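What It Costs to Borrow a Computer: Store Finance and the First-Year Student

Project report, Consumer Credit unit
Gladys Simiyu and Halima Rotich

1. Why we chose this

In our first week of classes, one of us was offered a laptop on "easy weekly terms" by a man holding a clipboard outside the campus food court. He was very pleasant. He knew the weekly payment to the cent and had to ring someone to find out the total. We thought there might be a report in that.

Our question was simple enough. If a student with a casual job and no credit history needs a computer priced at $1000, what are the real choices, and how much does each one cost by the time it is paid off?

2. How we went about it

We compared three ways of paying: a lease-to-own plan from Skivura, a small personal loan from Kirui Credit Union, and interest-free store finance at the Votville electronics shop in Endadthorpe. For each one we asked for the full contract before applying. Skivura's arrived after 6 emails, the fourth of which was an invitation to follow them on social media.

We also asked students to fill in a short survey. We handed out 200 forms at the library and the bus loop. A fair number came back with the contact details filled in and the finance questions left blank, apparently in the hope of winning something. There was no prize, and the form said so.

3. What we found

3.1 Lease-to-own

The Skivura plan asks for no deposit and does no credit check, and the brochure mentions both on every page. What it calls "ownership" takes place at the end, on payment of a further fee, if the customer remembers to ask for it in writing. Customers who don't ask go on paying rent on a machine that is by then fairly elderly. The clause is on page 7, in grey.

3.2 Credit union loan

Kirui wanted payslips, a bank statement and a conversation. The conversation was the part our classmates dreaded most, and in our case it was mainly about parking. The interest rate was printed in ordinary-sized type near the top of the first page, and we spent some time looking for the catch. We found an application fee.

3.3 Store finance

Interest-free means what it says until the interest-free period ends. After that the rate jumps to something you'd expect on a credit card, and it applies to whatever is still owing. The minimum monthly payment is set so that something will still be owing. Halima worked this out on the back of the brochure while the salesperson was showing Gladys the extended warranty.
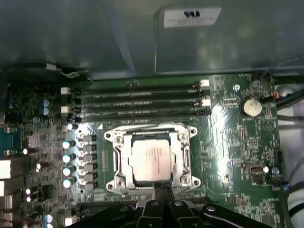 4. Repairs and upgrades

None of the three lenders would finance a repair. Two would happily finance a second computer. Under the lease, opening the case without permission is a breach of contract, so a student who adds their own memory has technically interfered with Skivura's property. We asked who gives permission and are still waiting to hear.

5. Limits of this report

We looked at one town and one price. We didn't test what happens when a payment is missed, as neither of us was willing to volunteer her credit rating. The survey has the problems described in section 2, and we have used it only for background.

6. Recommendations

Ask for the total cost before the weekly cost. Get the contract by email and read it somewhere without a salesperson in it. Students with any regular income should try a credit union first, and should bring payslips. We would also like the student association to list local lenders on its website before the September intake, when the man with the clipboard is expected back.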